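How to make coffee in a press when the water is hard

Last update: 17/10/2025

In Jistham the water is very hard. When I moved to this town I thought that my coffee beans had become bad, because the same bag which was sweet in my old flat was now flat and a little chalky. It took me until June to understand that the beans were fine. On this page I write down how I make the coffee now, step by step, for one big mug.

What you need

A small press with a glass body, a kettle, a kitchen scale, a spoon, and fresh beans ground coarse. I use the medium roast from Amaral, but the method is the same for others. You also need softer water. I have a filter jug from Wideck. Bottled water with a low mineral content works as well, only it becomes expensive if you drink coffee every day.

Step one: prepare the water

Fill the filter jug in the evening and leave it in the fridge. Do not filter the same water two times, I tried this and the coffee became sour and thin. A little hardness is good for the taste. If you look at the page of your water company you can find the hardness for your street, and then you know if this whole step is needed at your place.

Step two: warm the press

Boil the kettle and pour a little hot water into the empty press. Wait until the glass is warm to the hand, then throw this water away. Many people jump over this, but in winter my kitchen is cold and the coffee loses its heat quickly in the glass.

Step three: grind and weigh

Put 20 grams of coffee in the press. The grind should look like coarse sea salt. If it is too fine, the plunger will be hard to push and you will have mud in the mug. My grinder is a hand model from Posell and I turn it two clicks coarser than the booklet says.

Step four: pour and wait

Let the kettle stand open for one minute after boiling. Pour 400 grams of water slowly over the coffee, so that all of it becomes wet. Put the lid on with the plunger up and wait four minutes.

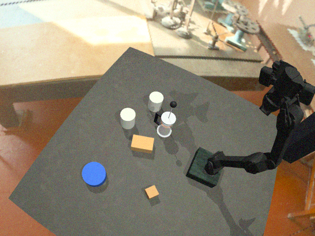
Four minutes was never enough for me with a light roast, wrote Marisa under the first version of this page, and she now waits six and stirs once in the middle. I tested her way with a light roast and she is right, the taste is rounder. For medium and dark roasts I stay with four.

Step five: break the crust and press

Take off the lid and move the spoon gently through the top layer. Most of the coffee will sink. Take away the foam with the spoon if you do not like it - I leave it. Then put the lid back and push the plunger down slowly, without force. If it stops, lift it a little and try again.

Pour everything out at once. Coffee which stays on the grounds becomes bitter.

Cleaning

With hard water you get a white film on the glass and on the mesh. Once a month I lay the mesh in warm water with 2 spoons of citric acid, then I rinse it very well. Vinegar also works, but the smell stays longer. The wet grounds go to the compost, never in the sink.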